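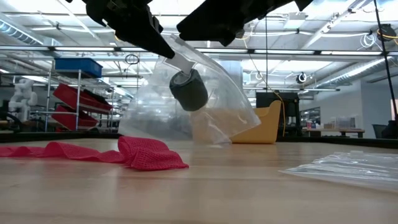 Re: [floor-talk] what happens to the bagging bench?

Efe Bashir wrote:
> Two of us on the bagging bench heard Harb's site is going all robot
> by January. Are we next? And who fixes the things when they drop
> a bag? Asking for the whole early shift.

Hi Efe, hi all,

Good questions, and I don't have a full answer to the first one. I've been on the robot side at Veltthorpe since they put me on the Clisa training, so I can at least tell you what my day looks like now.

The grippers do the clear bags, and clear bags are a pain! They crumple, they shine, and half the time the camera sees whatever is behind them. On my last shift we ran 200 and I had to step in on 26. So yes, somebody still has to be there, but it's one person where it used to be three, and I won't pretend otherwise. The other two went to returns. One likes it fine, one really doesn't.

What I miss is the talking. You can't chat with a gripper (I've tried). What I don't miss is my wrists hurting all evening - that stopped within a month.

As for who fixes things, on our shift it's me for the small stuff, and Kirnari's tech for anything with a cable in it. That is more responsibility than the old job and the pay grade hasn't moved, so please ask about grades before anyone signs up for training. I asked after, which was dumb.

I'll be in the break room at 2 if you want to go over it.

Ifeanyi Uzor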